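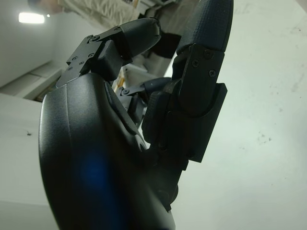 Black hand, fingers up

From: Onni Partanen
Subject: Re: Akusbridge rain gauge

Kyung-hwa Won wrote:
> My gauge read 57 mm for July. Orix has 88.
> Who is right?

Probably both. The storm sat over the east side.

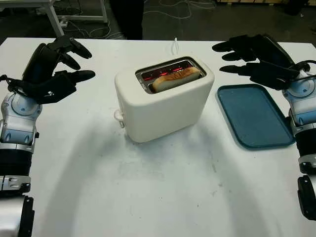
I would still check yours for level — mine leaned all spring and read low.

1. Empty it at 7 a.m.
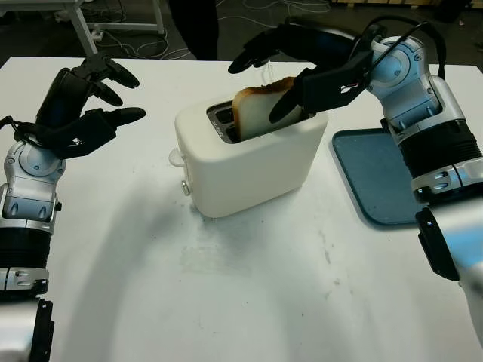 2. Write down zeros too. A blank looks like a missed day.
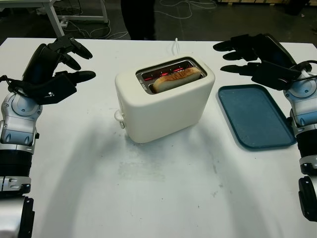
3. Send totals to me by the 2nd.

Onni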